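Is a sleep score worth having?

The tracker I was lent by the Dindico wellbeing scheme gave me a score of 3 out of 5 on the first morning. I had slept well, or thought I had. By the end of breakfast I was less sure, and by the afternoon I was yawning.

I doubt these things measure much beyond how long you lie still. One night I read in bed until after one, barely moving, and was credited with a solid stretch of deep sleep.

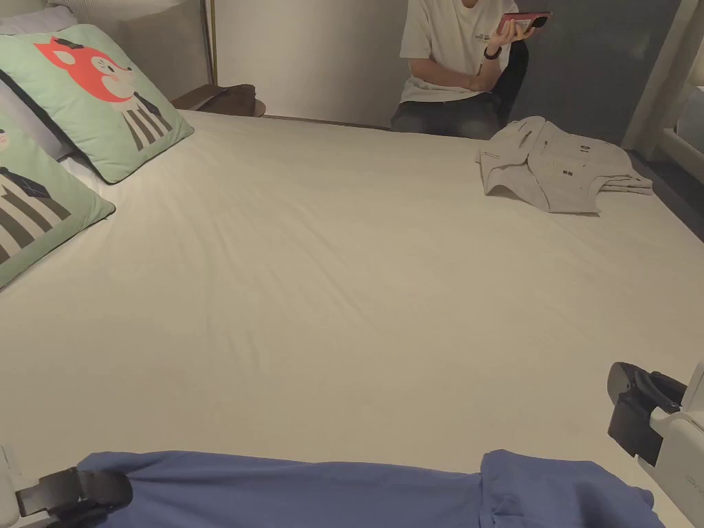

Bindley Staff Social Club, Reading and Opinion Group

Of the 251 people who joined the scheme in Skamitstead, 105 had stopped wearing the thing by June. The organisers call this a good result. I would want to know what the rest are getting from it, apart from a graph.

A bad night used to be something you grumbled about and forgot. Now it comes with a number and a cheerful tip to avoid screens, sent to a screen. My mother went to bed when she was tired and got up when the baker's van went past. I have given mine back.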